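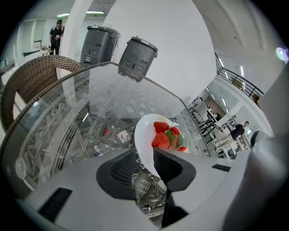 A reader wrote in after my last column to say that anyone who buys a wicker setting for a sunroom deserves what they get, and that I should go to the Grendberg open day and see whether the showroom people could talk me out of agreeing. Fair enough. I went.

## Grendberg open day, outdoor and sunroom furniture

Parking was a paddock. Entry was free, though you had to give an email address at the gate, and I'd had 3 messages from them before I got back to the car.

The main building is done up as a run of pretend rooms, each with a table laid for someone who never arrives. The brochure calls this "living with the range". I call it putting fruit on things. A glass table with a white oval plate of strawberries on it looks like a lovely Saturday morning at somebody else's place, and you stop thinking about the table. So I made a point of thinking about the table.

### The glass-topped round

The idea is a round pane of clear glass over a woven brown wicker base, with wicker chairs to match. I'll admit the lattice is the best part of it. Seen through the glass, the criss-cross looks richer than it does from the side, and the weave on the chair backs is finer, a small diamond pattern that curves round with the arc of the chair. Somebody thought about that.

My doubts are the usual ones. Clear glass shows you everything underneath, so the crumbs and the dead moths that collect in the base become part of the decor. It also picks up whatever lights are overhead. I asked how you clean inside the weave and was told "a soft brush". I asked how often. "As needed."

The price on the card was $1,783 for the table and two chairs. Cushions are extra. Delivery is extra beyond 64 kilometres, measured from the warehouse and not the showroom, and the warehouse is on the wrong side of town for most of us.

### Is it cane?

This took longer than it should have. The card said "natural look". The first staffer said rattan, the second said it was a weave and rattan was the style. Both were pleasant about it. If you are buying for a covered verandah this matters a good deal, and I'd want the answer in writing on the invoice. Real cane left near an open window through a wet October will tell you what it is soon enough.

### The Nanditz and Dindari stands

Two smaller makers had been given space along the back wall. Nanditz does powder-coated aluminium and had the busier stand, mainly on account of the sausage rolls. Their chairs are light and a bit mean in the seat. I'm not a large person and I felt the edge behind my knees within a couple of minutes.

Dindari had hardwood benches, oiled, very handsome, and a man-sized sign about sustainability that didn't name a species or a forest. I looked on the swing tags too. Nothing there either.

### The workshop tour

Advertised as 40 minutes, and ours ran 17. We saw a storeroom, a bench with clamps on it and a short film about the Lazarević collection, which comes out next season and wasn't on display. No weaving was going on. I'd driven out mostly to see weaving.

### Would I buy it?

The chairs, possibly. I sat in one for a good while with my programme and a coffee and it was comfortable, with some give across the back, and it didn't creak when I got up. The table I'd leave. If you already have a solid round table, two of those chairs beside it would do nicely, but Grendberg won't split the set. I asked twice, and the second time I was handed another brochure.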